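Waschtrockner Orkik 500
Kapitel 6: Decken und Handtücher waschen und trocknen

Dieses Kapitel gilt für Wolldecken, Fleecedecken, Frottierware und Strickdecken bis zur zulässigen Beladung. Für Kopfkissen und Daunendecken siehe Kapitel 7. 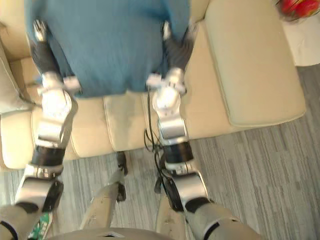

6.1 Vor dem ersten Waschgang

1. Lesen Sie das Pflegeetikett. Steht darauf nur Handwäsche, verwenden Sie das Programm Wolle/Hand. Ist Waschen durchgestrichen, gehört das Stück in die Reinigung.
2. Schütteln Sie das Textil im Freien aus. Tierhaare vorher mit einer Bürste entfernen, sie setzen sich sonst im Flusensieb fest.
3. Prüfen Sie Ränder und Fransen auf lose Fäden. Lange Fransen zu lockeren Bündeln knoten oder das Stück in ein Wäschenetz geben.
4. Neue farbige Textilien zweimal getrennt waschen. Dunkle Blau- und Rottöne können auch danach noch abfärben.

Hinweis: Die Trommel darf bei Decken höchstens zu zwei Dritteln gefüllt sein. Zwischen Wäsche und Trommeloberkante muss eine Handbreit Platz bleiben.

6.2 Beladen und Programm wählen

1. Öffnen Sie den Wasserhahn und schalten Sie das Gerät mit der Taste Ein/Aus ein.
2. Legen Sie die Decke locker ein. Nicht zu einem festen Paket falten und nicht aufrollen.
3. Schließen Sie die Tür, bis sie hörbar einrastet. Achten Sie darauf, dass kein Stoff in der Türdichtung klemmt.
4. Drehen Sie den Programmwähler auf Decken (Position 16).
5. Stellen Sie die Temperatur ein. Werkseitig sind 30 °C vorgegeben. Für Frottierware sind 60 °C möglich, für Wolle und Fleece nicht.
6. Stellen Sie die Schleuderdrehzahl ein. Bei Wolle und Strick beträgt sie höchstens 500 U/min und lässt sich nicht höher wählen.
7. Füllen Sie Flüssigwaschmittel in Kammer II. Pulver löst sich in diesem Programm nicht immer vollständig auf.
8. Drücken Sie Start.

Das Gerät wiegt die Beladung und zeigt nach kurzer Zeit die Restlaufzeit an. Die Anzeige kann während des Programms springen, etwa wenn das Gerät eine Unwucht ausgleicht.

VORSICHT
Weichspüler mindert die Saugfähigkeit von Handtüchern und kann Fleece verfilzen. Lassen Sie die Kammer mit dem Blütensymbol bei diesen Textilien leer.

6.3 Trocknen

1. Nehmen Sie die Decke nach dem Schleudern heraus, schütteln Sie sie auf und legen Sie sie wieder ein.
2. Wählen Sie die Trocknungsstufe. Schranktrocken ist für Frottierware geeignet, Schonend für Fleece und Mischgewebe.
3. Drücken Sie Start. Nach der Hälfte der Zeit ertönt ein Signal – jetzt können Sie das Gerät anhalten und die Decke wenden.
4. Nach Programmende läuft der Knitterschutz. Die Trommel dreht sich dabei in Abständen weiter. Mit der Taste Stopp beenden Sie ihn vorzeitig.

Wolle nicht maschinell trocknen. Legen Sie Wolldecken flach auf ein Gitter und ziehen Sie sie vorsichtig in Form.

WARNUNG
Brandgefahr! Textilien, die mit Öl, Lösungsmittel oder Haarspray in Berührung gekommen sind, dürfen nicht im Gerät getrocknet werden. Unterbrechen Sie den Trockengang nicht vor der Abkühlphase, es sei denn, Sie nehmen alle Teile sofort heraus und breiten sie aus.

6.4 Nach jedem Gebrauch

1. Ziehen Sie das Flusensieb heraus und streifen Sie es ab. Nach Fleece unter fließendem Wasser ausspülen und trocknen lassen.
2. Wischen Sie die Türdichtung mit einem weichen Tuch aus, auch in der unteren Falte.
3. Lassen Sie die Tür einen Spalt offen. In Haushalten mit kleinen Kindern oder Haustieren den Raum verschließen.

6.5 Meldungen in diesem Programm

E 16: Unwucht. Die Decke hat sich zusammengerollt. Gerät anhalten, Decke auflockern und neu verteilen, Schleudern erneut starten.
E 21: Wasser läuft nicht ab. Laugenpumpe prüfen (Kapitel 9).
Sieb blinkt: Flusensieb reinigen. Die Anzeige erlischt erst, wenn das Sieb wieder bis zum Anschlag eingesetzt ist.

Bleibt eine Meldung bestehen, ziehen Sie den Netzstecker und wenden Sie sich an den Kundendienst. Halten Sie die Gerätenummer vom Typenschild bereit. Das Typenschild befindet sich innen am Türrahmen.

Ersatzteile für dieses Kapitel: Flusensieb, Bestellnummer 2153. Wäschenetz groß, Bestellnummer 395.

Stand: 19. Februar 2025
Redaktion: Siv Öberg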